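Tamcombe Technical College
Workspace Layout and Setup
Handout 6: Covered tables, taped grids, and the desk next door
Room 552
Revised 28 September 2023

Bring this handout to the practical. The reading is the first half of chapter 3 in the Laizer guide. Read it with a pencil and some suspicion. It is a decent guide to buying materials and a poor guide to what happens to them once people start working on top of them.

1. What a cover sheet is supposed to do

The usual claims for covering a table with brown kraft paper are that it protects the top, gives an even background, cuts glare, can be written on, and can be thrown away when it gets tired. Most of this is fair. Kraft paper is cheap and dull, and dull is what you want if you need to find small parts or look at a surface for hours.

The claim I would push back on is protection. Paper stops light scuffs and catches dust. It does very little against a dropped tool and nothing at all against a spill that sits for more than a few minutes. The Laizer guide calls kraft paper a "protective layer" four times in two pages and never says protective against what. If the table top matters, put a proper mat under the paper and treat the paper as a drawing surface.

The second claim, an even background, holds only for as long as the sheet lies flat. Paper comes off a roll with a memory. It takes up moisture on a damp day and gives it back when the heating comes on, and a sheet that was tight in the morning can have ridges by the afternoon. Creases tend to collect in the middle of a long table, where the sheet is farthest from anything holding it. They also get worse with handling: someone leans over to reach the far side, the sheet moves a little, and the slack has to go somewhere.

Things that help:

Unroll the paper the day before and leave it face down with weights on it.
Cut it long and fold the excess under the ends. Trimming flush looks neat and leaves you nothing to pull on.
Fix one end, smooth toward the other, then fix that. Long sides last.
Smooth with a forearm or a clean cloth. Fingertips make dents.

Things that are often recommended and that I have not seen help much: misting the paper with water (it shrinks, but unevenly), spray adhesive (fine until you want it off), and doubling the paper, which gives you two layers of wrinkles that don't agree with each other.

2. Why divide the surface at all

A grid of tape turns a table into a set of addresses. "Third row, second cell" is quicker to say than "sort of left of the middle, a bit back," and two people will put an item in the same place. That is the whole benefit, and it is a real one.

What a taped grid does not do is make anybody tidy. I mention this because the supplier literature implies otherwise. Grilura sells its floor and bench tape with a leaflet that talks about "visual discipline," and the photographs show benches on which plainly no work has been done. A cell is a place to put something. Whether anyone puts it there depends on the instructions, the time allowed, and whether the cell is big enough for the thing.

Before you tape, write down what the cells are for. If you can't finish the sentence "one cell holds...", leave the roll in the drawer. I have marked a good many student layouts with beautiful grids in which every object sat across a line.

3. Choosing the cell size

Work from the largest item that has to go in a cell, add clearance for a hand on at least two sides, and then see how many cells the table will take. Most people do it the other way around. They divide the table into a pleasing number of squares and find out later what fits.

For the practical we use a sheet measuring 1,890 mm by 1,350 mm, laid with the long side running away from you. The tape is 50 mm wide, so tape eats a surprising amount of space. Every line you add takes its full width away from the cells. Beginners measure the cell from the middle of one tape line to the middle of the next, write that figure on the plan, and then wonder why the tray that should fit is sitting on the tape. Measure the clear paper between the tape edges. Put that figure on the plan and label it "clear."

Narrower tape gives you more paper and is harder to lay straight. Wider tape is easier to see from a distance and covers a wobble better. I don't have a strong preference, but choose one width and use it everywhere.

Square or nearly square cells are easy to name and easy to copy. Long cells suit long objects, and there is no law against mixing the two, except that the moment you do, the row and column names stop being obvious and you will need labels.

4. Laying the tape

Color first. Dark blue on brown reads clearly under ordinary room light and does not shout. Yellow looks bright on the roll and weak on kraft. Red is visible enough, but in many workplaces red already means something (rejects, stop, fire point), and it's a bad habit to spend it on decoration. Black is fine unless the items are black.

Then order of work:

a) Mark the two outside edges of the grid in pencil with a long straightedge. Check the diagonals. If they differ, fix it now.
b) Tick the line positions along both long sides. Use one tape measure for the whole job.
c) Lay all the lines in one direction, full length, without stopping.
d) Lay the crossing lines over them.

Step (d) is where opinions vary. One school runs the crossing lines straight over the first set, so every junction has a double thickness. The other cuts short strips and butts them up to the lines already laid. Short strips give you a flatter surface and more ends, and every end is a place where the tape can lift or where the line can step sideways by a few millimeters. Full strips keep the line true but leave a small bump at each crossing. For flat items sliding across the table, butt the joints. For everything else I would run full strips and live with the bumps.

Do not stretch the tape. Stretched tape pulls back over the next day or so and gathers the paper with it. If you see small puckers running along a line, that is usually what happened.

5. How straight is straight enough

This is the section people argue with. The Laizer guide gives a tolerance for line straightness and then no reason for the figure. My advice is to ask what the line is doing. If it tells a person which cell is which, a slight wander makes no difference whatever. If someone will be measuring from the tape edge, the tape was the wrong tool from the start: use a ruled sheet or a printed one.

A gap in a line is a similar matter. The eye closes short gaps easily, and a grid with a few broken lines still reads as a grid. Gaps at the corners are more of a nuisance than gaps along a side, as corners are what people aim for when they place things.

So when you look at any taped surface, yours or someone else's, resist the urge to grade it on neatness alone. Ask what it's for, then decide whether the unevenness costs anything. You may well decide it costs nothing. I would still re-lay a line that has started to lift, since a lifted edge catches sleeves and paper and gets worse by itself.

6. The desk next door

Layout courses spend weeks on the main table and forget the desk beside it. The main table has a plan. The desk beside it gets whatever is left over: power adapters, cables, the things you pick up with one hand while looking at something else. It is also usually white, so every cable on it shows.

At the Indden packing hall, which the June group visited, the benches were taped and labeled to a very high standard and the side tables were a thicket. The hall manager's checklist had 18 lines for the benches and one for the side tables. The line said "clear."

A few modest suggestions for the side desk:

Give each power adapter a fixed spot, along the back edge if the cable will reach.
Run cables along an edge and tie them in two or three places. Leave slack at the end that moves.
Keep anything with an emergency stop on it where a hand can reach it, with no cable lying over it.
Put handheld items down the same way up every time.

Will this stop cables from tangling? No. I have tried ties, sleeves, clips and a tray screwed under the desk top, and after a week of real use each of them had a loop hanging out of it. What they do is make the tangle smaller and keep it in one place, which is worth the price of a bag of ties.

7. What to hand in after the practical

One plan of your sheet, drawn to scale, with clear cell sizes marked. One paragraph on what the cells hold. One paragraph on what went wrong with the paper, and be specific: where the creases were, when you first noticed them, and what you think pulled the sheet. Please don't write that everything went according to plan. The paper budget for the course is 1,350 in total, so plan the cuts before you unroll anything, and return offcuts longer than your arm to the rack.

Figure 1 is on the last page. Look at the lines and the paper first, then at the desk.

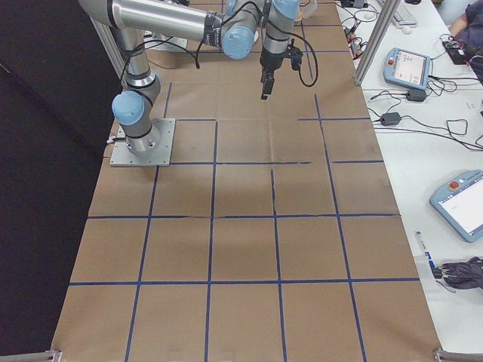 Figure 1. Kraft paper divided by dark blue tape, with creases in the middle cells; cables and power adapters on the white desk at right.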